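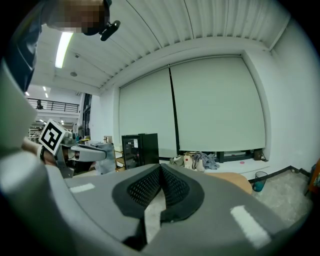
Slide 1: The mesh-faced finger pads up close, with the second gripper and its square marker on the left.

Good afternoon, everybody, and thank you for having me over to Plelside. (Wait for people to sit down. Check the clicker.) My name is Chrysoula Stergiou and I've spent most of this summer holding a grey plastic thing in each hand, so if I seem to be gripping the lectern rather tightly, please forgive me, it's habit by now.

I'm going to leave this first slide up for a good while, as it has most of what I want to talk about in it.

Start with the pads. Those two black ones in the middle, coming together in a V, with the fine mesh texture all over them. We tried two kinds of pad at Flarnilport, the smooth ones and these, and I'll say straight away that I went in as a firm supporter of the smooth ones. They're easy to wipe down! Theano Triantafyllou had been telling me since the spring that I was wrong, and she is sitting in the third row looking very pleased, so let's give her that.

(Pause for Theano.)

We logged 2176 picks across both kinds, and each one was done by hand with the same grippers, on the same tables, by whoever was on shift. I had hoped for 3000, and we would have got there if the second batch of pads had come when Rengifo said it would, but never mind. Out of all those, 47 had to be thrown away, mostly for somebody starting before the recording did. I was responsible for a fair few.

What we found with the smooth pads is that they're lovely on boxes and miserable on cloth. You close on the corner of a tea towel, you lift, and the towel slides out so gently that you don't feel it go. The mesh ones hang on. They do less well on shiny packets, and if anybody here handles crisps for a living I'd like to talk to you at the break.

The black borders round the pads are worth a look too. You'll see how thick they are where they wrap over the tips. Markos Vasilakis liked them from the start for picking up flat things from a table, where the tip has to press down a bit before it closes. I found them a nuisance in narrow gaps, and we never did agree. If you mostly pick from open tables, go with Markos. If you're reaching into drawers, come and have a grumble with me.

(Point to the left of the slide, the second gripper.)

Now the marker. That black and white square is how we follow the gripper through the room, and we fussed over its placing for longer than I care to admit. You can see it's tilted slightly in this shot. A little tilt does no harm at all. What does do harm is a thumb, or a loose sleeve, or a glossy print under a bright lamp, and I'd ask anybody starting out to print theirs matt. We printed ours glossy first and lost most of a morning to it.

(If running late, skip to Borkon.)

A word on lighting, as Aurelio Esquivel asked me for one. Look at the long tube up on the left of the ceiling and you'll see how brightly it comes out. We did wonder about switching off the lights overhead and bringing in softer ones, and Aurelio even borrowed a pair of lamps, but in the end we kept the ordinary lights. A kitchen or a shop isn't going to be lit to suit us, so we may as well get used to it.

On to the Borkon controller, which is the next slide but please don't click yet. Ilham Kwok did the comparison, and she'll take the questions on it as she knows far more than I do. The short version is that the older controller closes faster and the Borkon closes more evenly, and for the mesh pads we preferred even. With the smooth pads I could hardly tell them apart. Ilham could, and she has the plots.

What I'd like to try next is a pair with one mesh pad and one smooth one, which Theano thinks is silly. It may well be. I've got the parts on my desk and we'll start on it before the end of August, and I'll write to anybody who leaves me an address on the sheet by the door.

(Click. Hand over to Ilham. Remember to give her the microphone this time.)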